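Drawer tasks with a mobile manipulator: what do you check between trials, and what counts as a failure?

Category: Automation > Good practice
Asked by Nawal Shehata
Tags: manipulation, test procedure, reset, cable routing

I maintain the written procedure for drawer open/close trials at our site in Ratimville. The current version is revision 9 and it is due for review in April. The work is one arm, one chest of drawers, a few objects on top, and an operator who resets between trials. We log every trial in Kivby with a pass/fail flag and a free text field.

The last batch was 490 trials. Going through the free text I found 91 entries where the operator had written something about a drawer other than the one named in the task. Most were flagged as a pass because the target drawer ended in the correct position. Two operators had flagged the same condition as a fail. The procedure says only "target drawer fully open" and gives no tolerance for the others, so I can't say either of them is wrong.

The existing rules, shortened:

1. All drawers flush before start.
2. Objects on top placed according to the layout card, upright or lying as drawn.
3. Operator outside the marked area before the arm is enabled.
4. Stop button within reach of the operator at all times.
5. Result entered before the next reset.

Bottom drawer, same layout on top throughout:
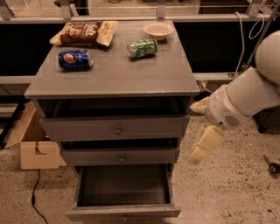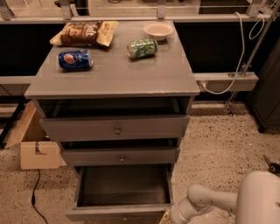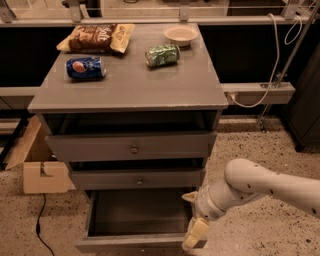

In the first one the middle drawer doesn't look clearly out. In the second and third it is slightly out while the bottom one is fully open.

Questions:

a) Should a non-target drawer that is out of position be a fail, a separate code, or ignored?
b) Does anyone specify a floor clearance for cables near the furniture? Ours has no rule on this.
c) Is there a usual limit on contact force against the furniture, or do people set it per item?

Comments on the question

Hatem Abou Zeid: Which drawer state do you record at the start? If rule 1 is only a checkbox, you have no evidence for any of the 91. I would settle that before arguing about codes.

Nawal Shehata: Checkbox only. No measurement.

3 answers

Answer from Inna Fedoruk (accepted)

a) Use a separate code. Pass/fail should describe the task as stated, and the side condition should go in its own field. If you fold it into the fail flag you lose the ability to compare with your earlier batches, and you will want that comparison when somebody asks why the rate dropped between revisions.

What we use at Lahlou:

P = target reached, everything else unchanged
P1 = target reached, other furniture state changed
F = target not reached
X = trial void (setup error, operator stop, lost connection)

Changed needs a number. Ours is 2 mm at the drawer face, checked with a feeler gauge at start and end. A gap you can see from standing height is already well over that. Below it you are mostly measuring how badly the runners fit.

P1 must not be assigned unless the start state was measured. Otherwise it is X. This will annoy the operators for a week or so.

For the old batch, do not recode. Add a note that non-target state was uncontrolled and leave the flags as they are.

b) Our rule is that no loose cable may cross the area the base can drive through or the area a drawer front can sweep. Cables that have to cross go under a floor cover, taped on both long sides. The same paragraph covers tools and packaging, and the operator walks the area once before enabling. Hanging cables get tied back outside the reach envelope of the arm. Draw that envelope with the elbow fully extended. The usual working pose gives you a smaller shape than the arm can reach.

c) Per item. We pull each drawer by hand with a spring scale, take the highest of several readings and set the limit a fixed margin above that. Repeat it whenever the furniture is moved or replaced. This limit protects the furniture and the gripper. It has nothing to do with the limits for contact with people, which come out of your risk assessment and should be in a different document.

Answer from Adel Badawi

Agree on a separate code. I would go further and record the position of every drawer at start and end, in the same order each time, top to bottom. Then the code can be worked out from the record and the operator doesn't have to decide anything.

On rule 4, "within reach at all times" isn't enforceable if the same person also does the reset. Either use a wireless enabling device that the operator carries, or write that the arm is disabled for the whole reset and the person doing the reset holds the key. We chose the second. It adds time to every trial.

Your rule 2 also needs a line on what happens when an object on top shifts during the trial. Cans lying on their side will roll if the cabinet gets bumped. We mark the card positions on the furniture with small tape corners.

Answer from Iman Sqalli

We had the same thing and just bought new drawers from Trusodine, with stiffer runners. Problem gone. No change to the procedure.

Reply from Inna Fedoruk: Then your results apply to stiff runners. If the requirement is household furniture, the loose ones are part of the test.

Reply from Iman Sqalli: Fair, ours is a fixed cell.

Reply from Nawal Shehata: Accepting the first answer. I'll put the four codes and the per-drawer record into revision 10. The gauge check goes in as a trial measure until I know how long it takes per reset.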